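山歩きの食事計画と荷物の重さについての報告
11月
文・野外活動実習 履修生

1. はじめに

私はこの授業を取るまで、山の中に泊まったことがありませんでした。私の国は平らな土地が多く、休みの日に山へ行くという習慣があまりないからです。日本に来てから、友人にさそわれて低い山に二回登りましたが、二回とも日帰りで、食べ物はおにぎりだけでした。そのため、泊まりの山歩きでは何をどのくらい持って行くべきか、まったく想像できませんでした。

このプロジェクトでは、2泊の山歩きの食事を自分で計画し、実際に背負って歩き、あとで計画と結果を比べました。歩く速さや体力ではなく食事をテーマに選んだ理由は、単純に、私が食べることが好きだからです。また、出発前の説明会で「荷物が重くなる人は、たいてい食べ物を持ちすぎている」と聞いて、自分は必ずそうなると思いました。結果から先に書くと、そのとおりになりました。

2. 歩いた道

歩いたのはUktonの尾根道です。登山口からキャンプ場まで登り、次の日は尾根を往復して同じキャンプ場に戻り、三日目に下りました。キャンプ場の標高は403メートルで、数字だけを見ると高くありません。しかし、登山口が海の近くにあるので、登りはほとんど最初から始まります。地図には登山口からキャンプ場まで90分と書いてありました。私たちの班はこの時間では着くことができず、途中の沢で長く休みました。

道の前半は杉の林で、日が当たらず涼しかったです。後半は石が多くなり、雨の後のようにすべる場所がありました。私は下を見て歩いたので、景色のことはあまり書けません。尾根に出たときに風が急に強くなったことと、海の音が聞こえた気がしたことだけは覚えています。同じ班の人は、それは木の葉の音だと言いました。

キャンプ場には屋根のある炊事場と、水のタンクがあります。ただし、タンクの水はわかしてから飲むように、という札がかかっていました。この札のことは事前の資料になかったので、燃料の計画に影響しました。これについては4で書きます。

3. 計画の立て方

最初に、一日に何を食べるかを表にしました。朝はオートミールと干しぶどう、昼はクラッカーとチーズとナッツ、夜は米かパスタに乾燥野菜とスープの素を入れたものです。行動中に食べるものとして、チョコレート、ようかん、塩のあめを用意しました。ようかんは日本に来てから知った食べ物ですが、重さのわりに満足感が大きく、手もよごれません。山の食べ物としてとてもすぐれていると思います。

次に、家で一食ずつ作って食べてみました。ここで失敗が見つかったことは良かったです。乾燥野菜は、袋に書いてある時間では固いままでした。小さいなべで作ると、水が早くなくなるからだと思います。また、スープの素を二種類まぜたら、とても塩からくなりました。この二つは出発の前に直しました。乾燥野菜は夕食の準備を始める前に水に入れておき、スープの素は一種類だけにしました。

包装についても考えました。店で買ったままの箱や袋は、かさばり、ごみも増えます。そこで、食事ごとに小さい袋に入れかえて、油性ペンで「一日目 夜」のように書きました。班の人は私の袋を見て、薬局のようだと笑いましたが、暗い時間に食べ物をさがすときには役に立ちました。

こんろは、学校の倉庫にあるPrisexという名前の小型のものを借りました。重さを台所のはかりで測ると319グラムでした。借りたときに、ねじの部分が少し固かったので、家で何度か取り付けと取りはずしを練習しました。なべは自分の部屋で使っているものをそのまま持って行きました。ふたのつまみが大きくて、荷物の中でじゃまになりましたが、新しく買うお金を節約したかったのです。

4. 実際の結果

一日目の昼は、予定のクラッカーをほとんど食べませんでした。登りで息が苦しく、かわいたものを飲みこむのがつらかったためです。そのかわりに、ようかんと塩のあめがすぐになくなりました。計画では三日分に分けてありましたが、一日目の夕方に、二日目の分の袋を開けてしまいました。

夕食はパスタでした。乾燥野菜は前もって水に入れておいたので、やわらかくなりました。しかし、パスタをゆでた湯の捨て方を考えていませんでした。炊事場には流しがなく、食べ物の味がついた湯を地面に捨てることもしたくありません。結局、スープの素を入れて全部飲みました。おなかはいっぱいになりましたが、夜中に二回トイレに行きました。次に行くときは、ゆでる湯が少なくてすむ短いパスタか、クスクスにしようと思います。

二日目の朝は気温が下がり、手がうまく動きませんでした。私はオートミールに水を入れて冷たいまま食べる計画でしたが、寒くてその気持ちになれず、湯をわかしました。このとき、飲み水のためにも湯をわかしていたので、燃料の減り方が予想より早いことに気がつきました。二日目の夜は、米をたくことをやめて、班の人とパンを分けて食べました。私のチーズとその人のパンを交換したのですが、今回の三日間でいちばんおいしい食事だったと思います。計画表には入っていない食事です。

三日目、下山したときの私の荷物には、クラッカーが一袋、ナッツが半分、そして一度も開けなかった米が残っていました。使わない米を背負って登り、同じ米を背負って下りたことになります。下りではひざが痛くなったので、この米のことを何度も考えました。

登山口の近くにNic Giollaという小さい食堂があり、班の全員でそこに入りました。私は温かいうどんを注文しました。荷物を椅子の横に置いたとき、肩が急に軽くなり、しばらく体がういているような感じがしました。

5. 考えたこと

食事の計画では、栄養や重さだけでなく、「そのとき自分が食べられるかどうか」を考える必要があると分かりました。家の台所で試したときは、すわっていて、あたたかく、のどもかわいていませんでした。山では、その三つがどれもちがっていました。試食をするなら、少なくとも外で、歩いたあとにするほうが正しい試験になると思います。
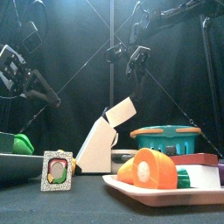

人間生活学部 地域環境学科 野外活動実習クラス

水についても、反省があります。私は水場があることだけを確認し、その水がそのまま飲めるかどうかを確認しませんでした。燃料の計算は料理の分だけでした。次に計画を立てる人は、飲み水をわかす分を別の行に書くことをすすめます。私の表には今、その行があります。

班で食べ物を分けることについては、意見がわかれました。全員の食事を一つの大きいなべで作れば、こんろの数が少なくなり、全体の重さは減ります。一方で、好きなものを好きな時間に食べられないのは、疲れているときには小さくない問題だと言う人もいました。私は初め、自分の計画を守りたくて、別々に作るほうに賛成しました。二日目の夜のパンとチーズのあとでは、夕食だけは一緒に作るのがよいと考えるようになりました。朝は起きる時間がちがうので、別々のままでよいと思います。

言葉のことも少し書きます。地図の記号や、札の漢字が読めないことが何度かありました。「沢」と「尾根」はこの授業で覚えた言葉です。「水場」は読めましたが、飲める水という意味だと思っていました。留学生がこの授業を取る場合は、道の名前より先に、こういう言葉の一覧を作るとよいです。私が作った一覧は、手書きですが、クラスの共有の棚に入れておきました。

6. 次の計画

春に、同じ道をもう一度歩くことを希望しています。そのときの変更点は次のとおりです。

・米は持って行かない。夜は二回ともクスクスかパンにする。
・クラッカーを減らし、ようかんと塩のあめを増やす。
・飲み水をわかす燃料を計算に入れる。
・朝は温かいものを食べる計画にする。
・なべのふたは、つまみのないものにするか、アルミはくで代用する。

アルミはくのふたは家で試しました。湯のわく時間はきちんと測っていないので、どちらが早いかはまだ言えません。風のある場所では飛んでしまうかもしれないので、石を一つのせる方法も試してみるつもりです。

残った米は、下山した次の週に、部屋でカレーと一緒に食べました。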